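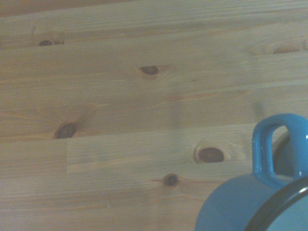
Figure 3. Pine boards with dark knots. The grain bends gently near one of the larger knots.

4.2 Knots and the grading of the boards

The pine used in this study came from two sawmills, Drudham and Grustance, and all boards were cut in April. In total 409 boards were graded by eye and then tested in bending. Knots are the most common reason for a lower grade, and the two mills do not treat them in the same way. At Drudham the grader measures the width of the knot across the face of the board. At Grustance also the distance from the knot to the nearest edge is written down.

Knots in pine differ much in color and in form (Figure 3). A reddish knot is usually the base of a branch which was alive when the stem grew around it, so its fibers are joined with the fibers of the board. A black knot often comes from a dead branch, and it can become loose after drying. Color alone is however not a safe sign, and we have therefore pressed each knot by hand before it was recorded as sound or loose.

The angle of the grain was measured at 10 mm and at 12 mm from the border of the knot. Gilani proposed in his earlier work that only the first distance is needed. Our results support this for sound knots. For loose knots the two values were less similar, and we kept both of them in the model.

All boards were graded a second time by Dean Whiteley, who did not know the first grades. The two gradings differed mostly for boards with small knots close to an edge. Such boards were put in the lower grade at Grustance, while the Drudham rule accepted them. In the bending test they broke more often at the knot than elsewhere, and the stricter rule seems to be justified for boards that will carry load. For paneling and shelves the difference has little importance. The effect of moisture on the same boards is treated in Section 4.3, where the drying schedule of Druretti is used.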